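Research Assistant (Trade and Foreign Policy), fixed term

Mistel is a policy research office based in Flasancombe. We publish briefings on trade agreements, sanctions and export rules for MPs, select committee staff, journalists and trade bodies. We take no money from political parties. Our readers come from all sides of the House and expect us to be accurate and quick.

We want to appoint one Research Assistant to work on our supply chains programme, which looks at how far British firms depend on a small number of overseas suppliers and what ministers could do about it. The programme is paid for by the Vestergaard fund until the end of its second year. The post is full time at 35 hours a week, for 18 months from February.

What you will do

You will read treaty texts, written answers, Hansard and customs notices and turn them into short notes of one or two pages. You will keep our tariff tracker up to date. It now covers 527 product lines, and each entry has to be checked against the published schedule when a new agreement is laid before Parliament.

You will help to run our survey of importers. The last round went to 651 firms and 156 replied. We would like a better return next time, so part of the job is phoning people and asking politely. You will also sit in on evidence sessions, take notes and draft replies to consultations, which a senior colleague will sign off.

The team is small. Everyone answers the phone and everyone proofreads.

What we are looking for

You should be able to write clear English to a deadline and be comfortable with spreadsheets. You will need a working knowledge of how a bill or a treaty passes through Parliament. A degree in politics, law, economics or a similar subject is useful, but we will look just as hard at applicants who have worked in a constituency office, a local newspaper or a trade union.

A second language would help — Mandarin, Japanese or German most of all. Please tell us your level plainly. We test it at interview.

You must have the right to work in the UK. Staff may not hold elected office or stand as a candidate while employed by us. Party membership is allowed but must be declared.

Where you will work

The office is on the second floor and has a lift. You can work from home two days a week once you have finished your first month. Travel to Westminster is paid.

The programme follows everyday goods as well as large contracts, and electrical items are the first group we will cover.
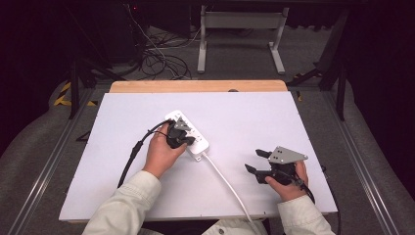
A white power strip and two black hand-held grippers held over the work surface.

How to apply

Send a CV of no more than two pages and a covering letter through the Zorkico recruitment site, choosing Mistel from the list of employers. With them, send a note of up to 400 words on one trade measure announced in the past year, saying who gains and who loses by it. Please do not send published work in its place.

The closing date is 28 Sep 2021, at noon. We had 100 applications for the last post of this kind and could not give comments to those who were not shortlisted, and the same will apply this time. Interviews will be held by video call and will last 45 minutes, with a short editing test beforehand.

If you need the form in large print or any change to the interview, say so in your covering letter.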